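# clarnska-berths

Berth bookings and refit slot records for the Walden yard basin, tidied up so people outside the planning office can use them. One CSV, one lookup file, this readme. Not pretty but it works.

Last export: Feb 11, 2025. Anything after that isn't in here.

## What's in it

- `slots.csv` — one row per booked slot, 854 rows
- `berths.csv` — lookup for berth codes, lengths, depth at low water
- `notes.txt` — odds and ends from the old spreadsheet, mostly unsorted

Covers yachts and small commercial craft booked in for refit, repaint, survey or winter storage. Doesn't cover day visitors, fuel berth calls or anything on the swinging moorings. Those are with the harbour office and they keep their own log.

## Columns in slots.csv

| column | what it is | notes |
|---|---|---|
| `slot_id` | number | unique, gaps are normal |
| `berth` | code, e.g. W7 | join to `berths.csv` |
| `loa_m` | length overall, metres | as declared by the owner |
| `draft_m` | draught, metres | yes the column name is the American spelling, too late now |
| `job` | refit / paint / survey / storage | one only, see below |
| `date_in` | planned arrival | |
| `date_in_real` | arrival as logged at the gate | blank if never logged |
| `date_out` | planned departure | |
| `lift` | y / n | y = needs the travel hoist |
| `source` | old / new | which system the row came from |

No vessel names, no owners, no prices. Please don't ask for them.

## Where it came from

Two systems. The old one was a shared spreadsheet, 226 rows survive from that. The other 628 are from Trusico, the booking software the yard moved to in August. Merged by hand first, then by script when the hand version went wrong.

Where both systems had the same slot I kept the Trusico row. Dates in the old sheet were typed any old way, so they've been converted to day-month-year. A few could be read either way round — those were checked against the gate log where there was one, and left alone where there wasn't.

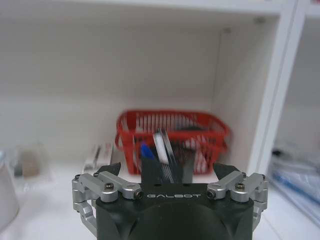 **Walden Basin — Yard Planning Department**

## Known problems

Read this bit before you make a chart.

- `date_out` is planned only. Boats overrun. There is no real departure date and we can't reconstruct one.
- `job` holds one value. A boat in for paint and survey is down as whichever was booked first. So survey is undercounted, probably by a fair bit.
- `loa_m` is what the owner said. Some owners leave off the bowsprit, some add the bathing platform.
- Old rows have no `lift` value unless somebody wrote it in the comments. Blank means unknown, NOT no.
- 7 rows have an arrival before the booking was made. Walk-ins entered afterwards. Left in on purpose.
- Berth W2 was split in two when the pontoon was extended. Old rows say W2, new ones say W2A or W2B. Don't add them up as if they were the same thing.
- Decimal commas in the old sheet. Think I got them all. If you find a 140 metre yacht its a 14 metre yacht.

## Loading it

UTF-8, comma separated, header on the first line. Blank cells are blank, no NA or -999 or anything like that.

```
import pandas as pd

s = pd.read_csv("slots.csv", dayfirst=True,
 parse_dates=["date_in", "date_in_real", "date_out"])
b = pd.read_csv("berths.csv")
d = s.merge(b, on="berth", how="left")
```

Use the left join. `berths.csv` still needs W2 adding back as its own row, so an inner join quietly drops the old ones.

Opening in a spreadsheet is fine for a look. Don't save it back over the CSV, it will mangle the dates.

## What it's good for

Seeing how busy the basin gets before the season. Which berths sit idle. How late boats turn up against the date they booked — that's what we made it for, and the Clarnska pontoon planning used it for the same thing.

Not good for: turnaround times (see `date_out`), hoist use before the switch, anything about money, anything about a single boat.

If you're comparing with another yard, check what they mean by a slot. Ours is one boat, one berth, one booking. A boat shifted mid-job gets a second row and there's no link between the 2 rows. Sorry. It's on the list.

## Changes

- this version: berth codes tidied, duplicate storage bookings taken out, readme rewritten
- one before: Trusico rows added
- first: old sheet only, don't use it, the depths were in feet in some places

## To do

- [ ] link rows when a boat moves berth
- [ ] W2 row in `berths.csv`
- [ ] sort `notes.txt` or bin it
- [ ] second column for job type
- [x] get rid of the trailing spaces in `berth`

## Using it

Free to use and share, say it came from the Walden yard basin and give the export date. No promise any of it is right. Depths are for planning only, do not navigate by them, use the chart and the tide tables.

Spotted a mistake? Open an issue with the `slot_id` and what you think it should say. Pull requests ok for the readme and the lookup, not for `slots.csv` — that gets overwitten at each export.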